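Is the incremental build cache in Vostura worth turning on, or is it marketing?

Asked in: Compilers and build tools
Viewed 1507 times

We have a mid-sized codebase, 2455 source files, mostly one language with a bit of generated code on the side. A full build takes 29 minutes on our build server and I have been told, more than once, that the incremental cache in Vostura will bring that down to almost nothing. The docs say "up to" a lot. I have been burned by "up to" before.

What I did: turned the cache on in the project settings, ran a full build to fill it, changed one comment in one file, and built again. Second build took nearly as long as the first. The log says the cache was "consulted", whatever that means. It doesn't say it was used.

Things I already checked, so please don't suggest them:

The cache folder exists and has stuff in it.
The compiler version is the same on both runs.
I am not doing a clean in between.

We also have a step that runs Tirnaden over the schema files and writes out source before the compile starts. I didn't think that mattered, the schemas haven't changed since April.

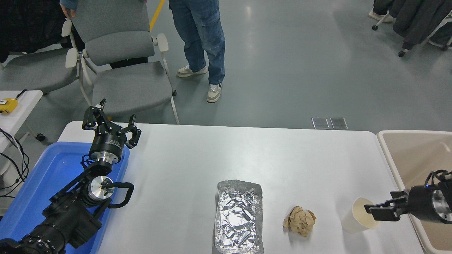
My manager would like to buy the team tier, which adds the shared cache so that everyone's machine can pull from the same place. Before I sign off on money for that, I'd like to see the local one do something. Has anyone here measured a real difference on a real project? Not the sample repo please, the sample repo has no generated code and about as many dependencies as a pocket calculator.

3 answers, sorted by votes

Answer 1 (accepted)

Your Tirnaden step is the problem, or I'd bet lunch on it. It doesn't matter that the schemas haven't changed. By default the generator rewrites every output file each time it runs, and it puts a header comment at the top with the time of generation. So the contents differ on every build. Vostura hashes contents, sees new hashes for the generated files, and throws out everything that depends on them. If your generated code is the data model, that's probably most of the project.

You can check this in a couple of minutes. Run the generator twice, keep both output folders, and diff them. If you see a timestamp line in every file, there you go.

Two ways to fix it. Turn off the header (there's a setting for it in the generator config, look for the one about banners). Or have the step write to a temp folder and copy over only the files that differ. I did the second one because I didn't trust the first to survive an upgrade, and I'd still do it that way.

As for "consulted", it means the key was looked up. It doesn't mean there was a hit. Set the log level to detailed and you get a hit and miss total at the end of the build. I have no idea why that isn't on by default. Well, I have some idea.

Real numbers, since you asked: ours went from a bit over 20 minutes to about four for a small change in a leaf module. A change in a base module still costs nearly the full build. No cache is going to fix that for you, whatever the sales page says, because those files really do need to be compiled again. If most of your team's commits touch the base modules, your gain will be a lot smaller than mine.

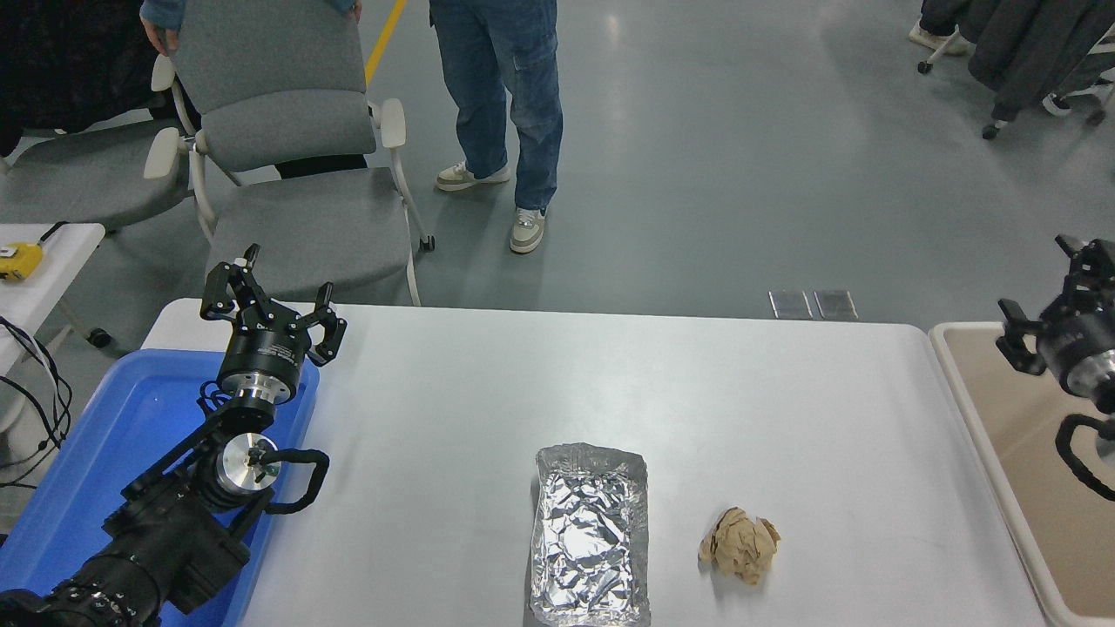

Foil tray and crumpled paper on the white table

I would hold off on the shared cache. It only helps if every machine produces the same keys, and absolute paths get into the keys unless you turn on path mapping. We paid for two months of it before someone noticed that the hit rate between machines was zero. Get the local one working, then check two machines against each other by hand, then talk about money.

Comment from the asker: Timestamps in every single file. Unbelievable. I went with the copy step. The one-comment change now builds in under three minutes, so I take back some of what I said. Still not convinced on the shared part, and I haven't tried a branch switch yet.

Comment: Watch out for the branch switch. The default size limit on the cache folder is low and it evicts oldest first, so going back and forth between two long-lived branches can empty it without telling you.

Answer 2

We use Kinsella instead and have never had this issue. It tracks dependencies properly. You might consider switching.

Comment: Switching the build system for that many files is not a small suggestion. Also, Kinsella would have the same trouble with a timestamp in the source. It's hashing files too.

Comment: We left Kinsella over stale builds. I'd take slow over wrong any day.

Answer 3

Adding to the accepted answer. Before believing any speedup, compare the outputs. Build once with the cache and once without, and compare the binaries. You need deterministic output switched on in the compiler or they'll never match and you'll learn nothing.

I did this on a project called Hastavstead and found one module that was being served from the cache when it shouldn't have been. It read an environment variable at compile time and the variable wasn't part of the key. The build was very fast and also wrong. You can declare extra inputs per module, but you have to know about them first, and the tool won't tell you.

I run the comparison every night now. It hasn't caught anything else so far.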